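Firnow: planning the clamp bench cell

Work on the Firnow cell is still in simulation. Before anyone signs off on hardware we wanted the layout settled - one arm, one table, one fixture with toggle-style handles. The pages from the Pacheco and Prokier projects cover the bigger cells. Firnow is the small one, and the budget is small too.

The renders are from the same layout.

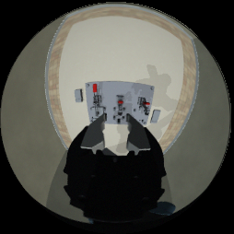
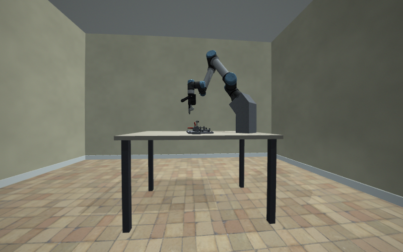

Firnow bench layout, simulated. First: over the gripper, with the panel between the two small blocks. Second: the arm on its pedestal, gripper above the fixture.

Budget notes

The fixture panel is the cheap part. We have 385 dollars set aside for it, plus screws. The table and pedestal are quoted together at 3608 dollars, delivery included. The arm is a separate line and waits for the December budget.

Gripper fingers are being priced by Cernov. Narrow ones suit the red handles, but we want a spare set in the same order. Lead time is 11 weeks, so fingers get ordered ahead of the table.

Still open: floor anchors, cable routing, and whether the pedestal should move back on the tabletop. We plan over 100 simulated runs per layout before that gets decided.

Next gallery: Prokier, second layout.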